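Skendale Label Printer - Set-Up Guide
Section 2: Loading Labels and Marking Storage Boxes

By Stamatia Athanasiadis
29 March 2024

2.1 Loading the roll
1. Switch the printer off and open the rear cover.
2. Place the roll on the spindle with the printed side of the liner facing down.
3. Feed the leading edge under the guide bar until it stops.
4. Close the cover. Switch on and press FEED once.

CAUTION: Do not pull labels backward through the guide bar. The adhesive can transfer to the print head.

2.2 Setting the width
1. Open MENU > MEDIA.
2. Select 39 for narrow stock or 40 for standard stock - the values are in millimeters.
3. Press OK and print a test label.

NOTE: If the test label is blank, the roll is in upside down. Repeat 2.1.

2.3 Applying labels
1. Wipe the surface and let it dry.
2. Press from the center outward.
3. For baskets with slatted sides, label the items inside or use a loose card.

Last updated: August, revision 2
Contact Skendale Support | © Skendale | Back to top

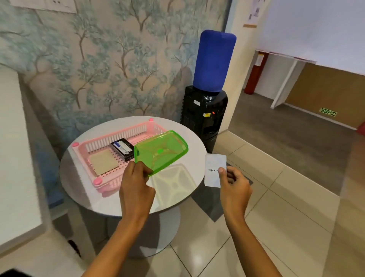

Reading time: 2 min

Small labeled box in a slatted pink basket, with a printed card and a green lid held over the table.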